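The Casness book fair, an afternoon I won't get back

I took the bus out to Edville in August for the Casness book fair, mostly for the crime and thriller hall. The program promised 1000 titles and a "living archive" of the Venter mysteries. I had my doubts on the way in and most of them on the way home.

The archive was 8 paperbacks under glass, 2 of them the same novel with different covers. The card beside them called Venter the most widely read mystery series in the country. It gave no source, and the woman at the desk couldn't name one.

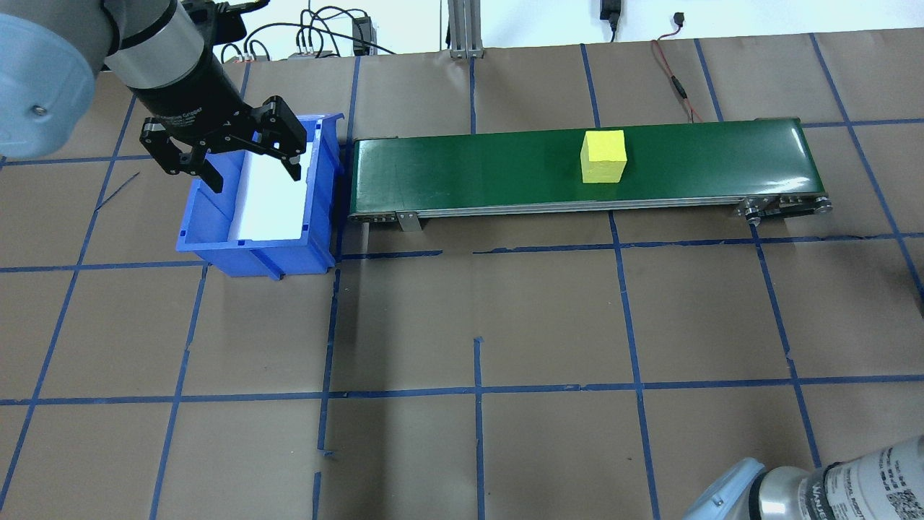 Trakgate, the publisher, had the biggest stand and the shortest queue. They're reissuing the whole series with new introductions. I read one standing up. It spends four pages on the author's pen names and gets the order of the first three books wrong, going by the dates in the glass case.
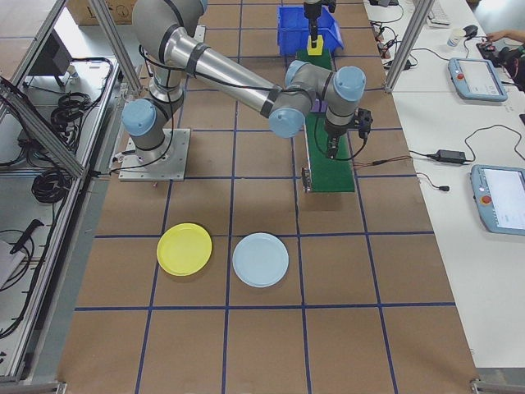 Robot arm on its base plate, with the green strip running along the table.

The afternoon panel was on whether thrillers have got too long. All the panellists thought other people's had. My raffle ticket was 3774 and it didn't win. I bought a second-hand Venter near the exit, missing its last page, and caught the early bus.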